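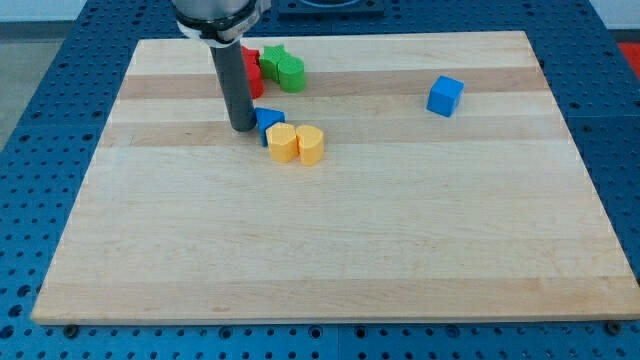 Search Laltik
Search posts, people, tags

OK, thread time. Are machines ready to do chores yet? I've been reading and watching everything I can find on this since May and I have so many thoughts. (Short version: sort of! And the "sort of" is the fun part.)

2/ Start with the thing every parent on here knows: picking up blocks. Hearts, stars, cubes, cylinders, all over the place at 7 p.m. You do it half asleep while talking on the phone. For a robot arm that's a real job. It has to find each piece, pick a way to come at it, and leave the neighbors alone.

3/ The neighbors are the hard part. A cube sitting by itself with open space on every side is about as friendly as it gets. Two yellow pieces touching? Different story. Push on one and the other one moves, and now your plan is out of date.

4/ And shapes! A cube gives you flat sides. A cylinder standing up can tip and roll off. A triangle has a slope that wants to slide away from you. I used to think "small plastic block" was one problem and it's more like six of them wearing different colors.

5/ I tried a little home version at my kitchen counter. One chopstick, a cutting board, a pile of my kid's blocks, push them all into one corner. It took me 40 pushes and I lost two on the floor. Please try this, it's so much harder than it sounds and you will come away with enormous respect for your own thumb.

6/ Shop floors are further along, and I think people miss how much of that is the room. The part shows up in the same place, same way up, same light. My cousin's shop, Drenedby, has an arm that loads a press, and it will do 700 parts in a shift without a fuss. Move the tray over a hand's width and it needs a person.

7/ Your house moves the tray every single day. That's what a house IS. The mug is in the sink or on the piano or in the yard.

8/ So here's my scorecard, home edition. Vacuuming a flat floor: yes, solved enough that I don't think about it. Mowing: yes, if the yard is simple. Sorting toys by color on a clear surface: getting there, I'd call it close. Folding a fitted sheet: I can't do that one either so I'm not going to judge.

9/ Someone at Trallotia (they build toy-sorting bins, the regular kind with no motor) asked me what number would convince me. I said 100 toys, mixed shapes, dumped out by a real child, all in the right bin with no help. At 70 I'd be impressed and I'd still be the one crawling under the couch.

10/ A few of you asked about speed. I don't care much! The dishwasher is slow and I love it. If a thing takes all night to clear the living room and I wake up to a bare rug, wonderful, take your time, buddy.

11/ What I do care about is what happens when it gets stuck. Does it stop and wait? Try from the other side? Shove harder? I want the one that tries from the other side. My old Kaplan floor sweeper was a shover and it ate a phone cord, a sock and part of a bath mat.

12/ Anyway I'm really excited about this stuff. Plain old pick up, put down, next one. If you run a machine at work that does a boring job well, tell me what the job is and what trips it up. I'm reading all the replies tonight after bedtime.

13/ Adding one since it keeps coming up: no, I don't think you should wait for a robot before you buy the blocks. Buy the blocks. Get the ones with the star.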